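**Ticket: Omora label printer drops off network**
Opened 9/10/25 - site Cabrera, packing area

Printer goes offline after roughly 200 labels. Queue stuck at 64 jobs this morning. Power cycle fixes it for a bit, then same thing agian.

Tried so far:
- new patch cable, no change
- static IP - no change
- Bronel driver rolled back to the August build, got to 500 labels then dropped

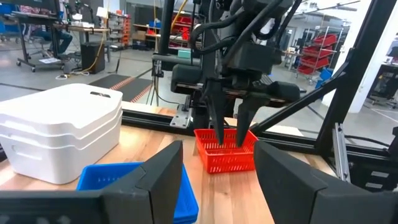
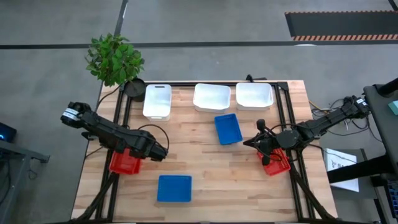

Table with the white and blue plastic containers, both shots.

Switch port 8 logging errors. Moved printer to a spare port, watching it. Drulum support wants the switch log befor they'll escalate - sending tonight. Leave open.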